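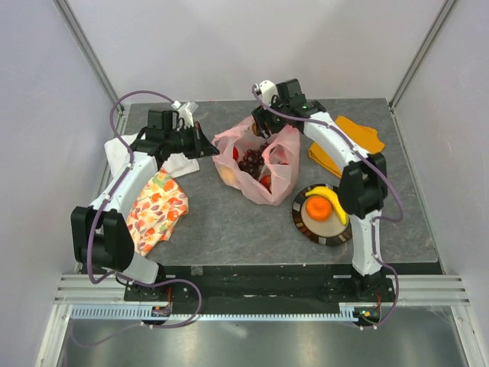 3.2 Le sac de fruits

Figure 4. Sac en plastique rose translucide, ouvert sur le plateau gris ; la grappe de raisin se voit par l'ouverture.

J'avoue que c'est ma catégorie préférée du corpus Tulik ! Sur les 406 sacs de courses que Treasa Coughlan et moi avons annotés, ceux de fruits m'ont donné le plus de fil à retordre – et de loin. Un sac rigide garde sa forme, on sait où est le fond, où est le bord. Un sac souple comme celui de la figure 4 se froisse, s'étale, et je me retrouve à hésiter sur ce que j'appelle « l'ouverture » (nous avons changé de définition 2 fois, voir l'annexe). Pour le raisin, j'ai fini par noter la grappe entière comme un seul article, sans compter les grains. Treasa préférait distinguer les grains détachés, et je lui ai donné raison pour les 11 sacs de la série Taltthorpe, où cette distinction change le classement final.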